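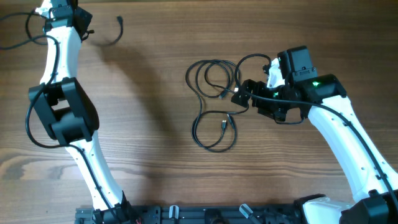
Plukura in September – is the "quiet season" real?

Posted in: Mountain and lake resorts

heywood_bound
Trying to get a straight answer before I hand over a deposit. The resort at Plukura is advertising a September package: lake-view room, half board, use of the spa, lift pass for the walking trails. It comes to 281 a night for the two of us. The website says it's "the locals' favourite month" and I have never yet been to a place where that wasn't said about whichever month they couldn't fill. Has anyone been out of season? Is anything open?

tarn_hopper
We went two years ago, third week of the month. Weather was lovely, I'll give them that. The upper chairlift ran at weekends and on Wednesday, and the rest of the time you walked up or stayed down. Not a word about that when we booked. The lower gondola ran daily but stopped at 4pm, so plan your lunch carefully.

heywood_bound
So a lift pass for a lift that runs three days a week. Lovely.

Lino Lombardi
I think that's a bit harsh. I've stayed at Plukura four times and I'd pick autumn over July every time. The main lift gets you to the ridge path, and from there it's an easy two hours round to the dairy hut with hardly any climbing. You don't need the upper chair unless you want the summit. The food is good, the staff are patient, and you can get a table without queuing.

tarn_hopper
The summit is the bit on the front of the brochure, Lino.

Lino Lombardi
Fair.

pennypacker
Has anyone tried booking through Wondevia? They've got the same room quite a lot cheaper, but it says "spa access subject to supplement" in the small print and I can't find what the supplement is.

mossy_kerb
19 per person per day when I went, payable at the spa desk, and they wouldn't put it on the room. Towels were extra on top of that. By the end of the week I'd paid more than the people who booked direct. I'd also be wary of "lake view" on Wondevia. Mine was a view of the coach park with the lake behind it, if you stood by the wardrobe.

pennypacker
Right, that's that idea gone then.

Milovan Nedeljković
I'll disagree with the general mood here, though not by much. The hotel side of Plukura is decent and the rooms on the old wing are properly quiet. My problem is with how they describe the location. "Five minutes from the village" is five minutes by the shuttle, and the shuttle finishes before dinner does. On foot it's roughly 600 metres of steep road with no pavement and very little lighting. My mother couldn't manage it and we ended up paying for taxis.

heywood_bound
That's useful, thank you. My other half has a bad knee, so a steep unlit road is not what I'm after. Is there somewhere flatter?

Milovan Nedeljković
Hovo, on the far side of the lake. It's smaller and a bit plain, but the ferry stops right by the guesthouses and the shore path is level for miles. You can still cross over to Plukura for the day if you want the gondola.

Lino Lombardi
Hovo is dead by eight in the evening. One restaurant, and it shuts when the owner feels like it.

Milovan Nedeljković
It was open every night I was there – seven nights. I had the trout on most of them.

mossy_kerb
We found it closed twice in a long weekend. Could be luck. I'd ring ahead and I'd take biscuits.

tarn_hopper
Check the ferry as well. They switch to the winter timetable some time in September and the date moves every year. The tourist office gave us one date and the notice on the jetty gave another. The jetty was right.

heywood_bound
Thanks all. I emailed Plukura this afternoon asking which lifts run on which days and whether the shuttle goes later than dinner. The reply was a PDF of the brochure. Leaning towards Hovo with a day ticket across, unless anybody has something worse to say about it than early closing.

pennypacker
Pillows were a bit thin.

heywood_bound
I can bring a pillow.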